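Residual

The planner failed for the eleventh time at 1224 steps, which was the same number of steps as the other ten.

The engineer on the night build wrote the number down. It was a Sunday, and the rest of the Rolwood office was dark past the second row of desks. The task was a simple one on the ticket: both arms forward, grippers upright, hold, then reach. The arms went forward. They held. At step 1224 the reach was cancelled and the planner returned a status code that meant no solution, and under it, in the field reserved for a reason, a blank.

She had inherited the planner from Lulley, the group that wrote it, which had been folded into Rolwood in February. Lulley's documentation was thorough up to the collision module and stopped there. The last page said that margins were set per object and that the defaults should be left alone.

She raised the solver's time limit. It failed at 1224. She changed the random seed and got a different path, smoother in the left elbow, and it failed at 1224. She removed the reach and asked only for the hold, and the hold succeeded for as long as she cared to let it run.

So the state was legal and leaving it was not. She printed the cost terms one at a time. Joint limits, zero. Self-collision, zero. Contact, zero. The nineteenth term had no name, only an index, and at step 1224 it rose from zero to a value large enough to outweigh the others combined.

She searched the repository for the index. It was defined in a file called plasov.cfg, last edited by an account that had since been closed. The file held 3 lines. The first set the weight. The second set the step at which the weight applied. The third was a comment: wait here.

She opened the viewer and stepped the simulation to 1223. 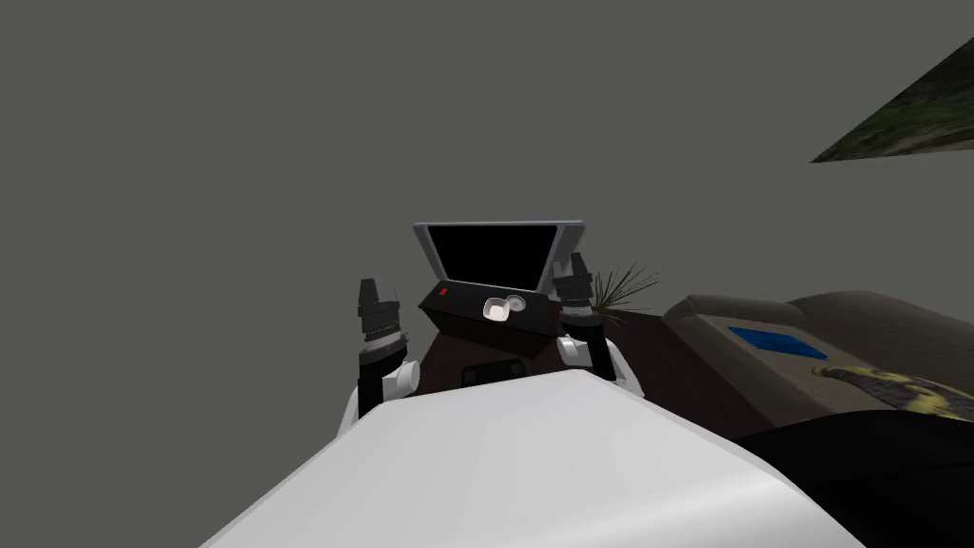 Step 1223, viewer output. Both grippers upright, one on each side of the console; monitor dark.

The room had been built by Žukauskas, a contractor that sold test rooms by the dozen, and she had stopped looking at it weeks ago. The monitor's screen was black. She checked the asset. It had a texture slot for a display image, and the slot was empty. It also had an input channel, which no script in the repository wrote to.

She could delete the file. The ticket would close and the reach would run. She put the cursor on it and left it there.

Then she wrote four lines of code that sent a single frame of plain white to the channel at step 1222, and ran the build again.

The log went past 1224. Term nineteen read zero. The planner returned a solution for the reach, and in the field reserved for a reason, where a success had never printed anything, there was one word.

She read it, saved the log under a new name, and left the ticket open.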